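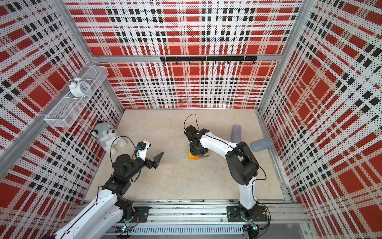

Minen Two-Arm Tidying Cell

The Minen is a bench-mounted workcell for testing pick-up and put-away tasks with ordinary household items. Two arms with parallel grippers share one front rail and one floor. Wall fittings, including a wire basket shelf and a hook rack, mount to the perforated side and back panels and can be moved with a hex key.

What it can do now

Rigid items with flat sides are handled well. In our bench runs with toy blocks, 946 of 3,000 attempts were made with the blocks touching or stacked, and these account for most of the failed grasps. Single blocks are rarely dropped.

Soft items are slower. Plush toys and slippers can be gripped almost anywhere, but they sag and turn once lifted, and placing them in a set position is not yet reliable. Hanging items on hooks works only with a stiff loop. Folding is not supported.

The cell should not be bought as a replacement for hand labor. It suits labs and small shops that need to measure a chore before deciding whether to automate it.

Panels

Supplied in plain gray or in the Pirnoneo plaid print. Patterned panels are harder on vision software - order these if your system will be used in real homes.

Options

Ren control software, single seat
Flistov spare finger set, pointed
Extra hook rack, 300 mm
Wire basket shelf, 200 mm

Lead times are quoted with each order. Arms ship uncalibrated.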